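Introduction to Household Economics
Unit 6 handout: Unpaid Work and How to Price It
Instructor: Hường Văn
Revised 2019-08-18

Reading before class: packet pages 24 to 46. The tables on the last few pages are ugly, but read them anyway. The quiz is written by someone who likes tables.

1. Where we left off

Last unit we treated the household as a small firm that buys inputs (groceries, soap, electricity) and turns them into things people want (dinner, clean shirts, a bathroom you could let your aunt use). The firm has no payroll. The labor gets done anyway, usually by whoever breaks first.

National accounts mostly ignore this labor. If you pay a neighbor to cook for you, the payment belongs in measured output. If you marry the neighbor and the cooking goes on as before, output falls. Economists have been telling some version of this joke for generations and it has not gotten much funnier, but it does show the problem.

2. Two ways to put a price on it

Replacement cost. Ask what you would pay someone to do the job. An hour of ironing is worth what an ironer charges. It's easy to compute and easy to argue with. Do you use the wage of a specialist or of a general housekeeper? A specialist is faster, so if you multiply her wage by your hours you are paying yourself a professional rate for amateur work. Pleasant, but wrong.

Opportunity cost. Ask what the person gave up. If a surgeon spends an hour scrubbing a pan, this method says the pan absorbed an hour of surgery. It also says the same pan costs far less when a student scrubs it, though the pan comes out the same. Be ready to say why that bothers you, or why it doesn't.

Worked case. Liên Lưu keeps a time diary for the month of July and records 24 hours of laundry. The going local rate at the Plastley wash-and-fold counter works out to 12 dollars an hour of labor. She could have taken extra shifts at Simitwood for 18. Replacement cost gives 288 dollars, opportunity cost gives 432. Nothing about the laundry changed between those two sentences.

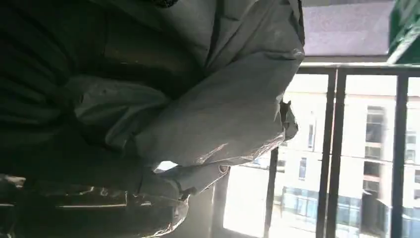
Time diaries are the raw material for both methods, and they are worse than they look. People write down the task they meant to do. They forget waiting, sorting, and standing in a doorway deciding whether to start. A crumpled gray garment lying up against something nearly black raises a question no diary form has a line for: does somebody have to separate the light from the dark, and does the thinking count as work? On most forms it vanishes into "laundry," if it gets written down at all. Hạnh Tô's term paper on this point is on reserve at the library, and she is kinder to the forms than I am.

3. The third-person test

An activity counts as work if you could in principle hand it to someone else and still get the benefit. Cooking passes. Sleeping fails, as does watching a movie. Childcare passes in parts, and people get heated about which parts. Gardening depends on whether you like gardening, which the test says should not matter. We will spend some time on that in class.

4. Doing two things at once

Folding towels while listening to a child practice the violin: one hour or two? If you count both, a busy parent can have a day longer than the planet allows. If you count only the main activity, supervision nearly disappears from the data. The usual fix is to report primary and secondary activities in separate columns and then quietly use the first one.

5. For discussion

Sang Sầm will lead the section. Bring half a page on either of these:

Suppose Gromeck sells a washer that cuts hands-on time in half, and the household responds by washing everything twice as often. Has anything been saved? Who would say yes?

Kirsten Steinarsdóttir argues in the packet that pricing housework at all lets the market set the terms. Find the strongest paragraph she has and try to answer it. "But we need a number" has been tried already.

Diary sheets are due at the start of section. Pencil is fine.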